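Most small acts lose out on local coverage because the announcement reaches the paper late or leaves out something the editor needs. These steps cover writing and sending a concert announcement for a town hall, fair stage or club date. They assume one headliner, one venue and a ticket price.

## Before you start

Have these on hand:

- Confirmed date and door time, in writing from the venue
- Ticket price, including fees
- On-sale date and the web address where tickets are sold
- A short bio of the performer
- One press photo, with the photographer's name
- A phone number someone will answer

Do not send anything until the contract is signed by both sides. If the venue has its own press office, ask whether they want to approve the text. Fairs nearly always do, and they may hold the news until their full lineup is ready.

## Step 1: Write the first paragraph

Put the performer, the venue, the day and date, and the start time in the first sentence. Use the name people know. If the act has a second name on the bill, it goes in the second sentence.

For our October show the first draft opened with two lines on the history of the Notham Hall. The editor cut both. The version that ran started like this:

> Singer and fiddle player Agnes Tveit will perform at the Notham Hall in October. Ramura will open.

The printed version had the date and time in it as well. If the opening act is not set, write "An opening act will be announced" and send a short update later. Do not guess.

## Step 2: Add ticket details

Give this its own paragraph. List the price from lowest to highest, then where to buy, then when sales begin. State the time zone if the act draws from out of state.

Mention capacity only when it matters. The Notham Hall holds 1,000 with the floor chairs out, and we say so because regulars know it sells through. Check the number with the venue, as the seated figure and the standing figure are different and papers will print whichever one you send.

## Step 3: Write the background

Two paragraphs is enough. Cover where the performer is from, the latest record, and any past dates in the area. Leave out words like "legendary" unless a reviewer used them and you can name the review.

Numbers should be ones you can back up. If the last show sold 1,503 tickets, write 1,503. If you only have the promoter's word for it, leave it out.

## Step 4: Format the release

Keep it to one page. Paste the text into the body of the email and attach the photo separately. Many newsrooms will not open a document from an address they do not know.

Subject line: performer, venue, month. For example, "Agnes Tveit at Notham Hall, October."

## Step 5: Send it out

Send to weeklies and monthly calendars at least 6 weeks ahead. Daily papers and radio can wait until three weeks before. Morning is better, before 10 a.m. if you can manage it.

Send each outlet its own email. The community calendar usually has a separate form, and filling it in does not get you a news item, so do both.

## Step 6: Put up paper notices

Print still works for older audiences and for people who live near the hall. Pick one bright color of paper and use it for the whole run. Black type, large enough to read from across a counter. Anything folded for mailing will show a line when it is opened, so keep the date and the performer's name away from the middle of the sheet.

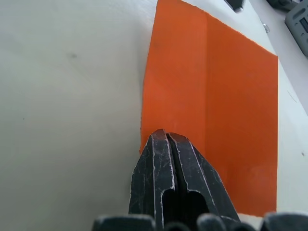
## Step 7: Follow up

Wait four working days, then call or send one short note. Ask if they need a different photo or a few minutes with the performer. Kusetti Records handles interviews for Tveit, so we pass those requests along the same day.

If something changes, send a new email with "Correction" or "Update" at the start of the subject line and put the change in the first sentence. Then fix your own web page, the ticket page and the calendar listings, in that order.

Save the final text and your contact list in one folder. We reused most of ours for the Pattinasarany date and only had to replace the first two paragraphs and the bio.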